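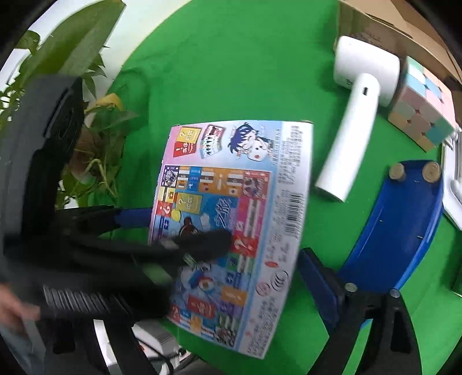

Right, a thread about chores and machines, because I've spent most of this week thinking about tidying up and I need to put it somewhere.

Question I keep getting from family: can a robot clear the table yet? Short answer: some of it, slowly, on a good day. Longer answer follows!

Start with a games table after the games are over. Box, board, dice, cards, a puzzle cube someone fiddled with between turns. My nephew can clear that in a couple of minutes (if bribed). For a machine it's a proper afternoon's work.

Flat cardboard is the one I love. It looks so easy! But get two fingers under a thin panel lying on cloth and the cloth wants to come too. Pinch it near a corner and the far end swings round or droops. Pinch too hard and you've creased somebody's favourite game.

You and I slide it to the edge of the table and grab the bit that sticks out. We don't even notice we're doing it. I now notice every single time and it has ruined tidying for me.

Soft pads on the gripper jaws help a lot. Squashy rubber forgives you for being a few millimetres out. Bare metal forgives nothing.

Then there's print. A busy, colourful box is lovely for us, but a camera has to work out that all those little squares are ink on one sheet and can't be picked up one by one. Real wooden pegs, yes. Printed question marks, no.

Went to see Yusri Wibisono at Prendgate on Thursday. They're trying the shop version of this – returned goods on a bench, sort them, put them in the right tray. He reckons 394 out of 534 items went in without anyone stepping in. I was grinning like an idiot. That's so much better than last December!

The ones that went wrong were mostly thin or floppy. Sleeves, leaflets, flattened boxes. Cubes and pegs it handled all day long.

Ieva Org made a point I keep coming back to: a shop can change the bench to suit the machine. Plain surface, good light, same trays in the same spot. My kitchen table has post on it, a plant on it and usually a cat.

So my guess is shop floor first, home a fair way behind. I'd put up with slow, by the way. If it took an hour to clear the table while I was asleep I'd be thrilled.

What I'd buy tomorrow: something that puts the games back in their boxes with all the pieces. Just that. Shut the lid and I'll do the washing up myself.

Tell me the one chore you'd hand over first. Socks are already winning in my replies – and socks are HARD, so I'll do those in the next thread.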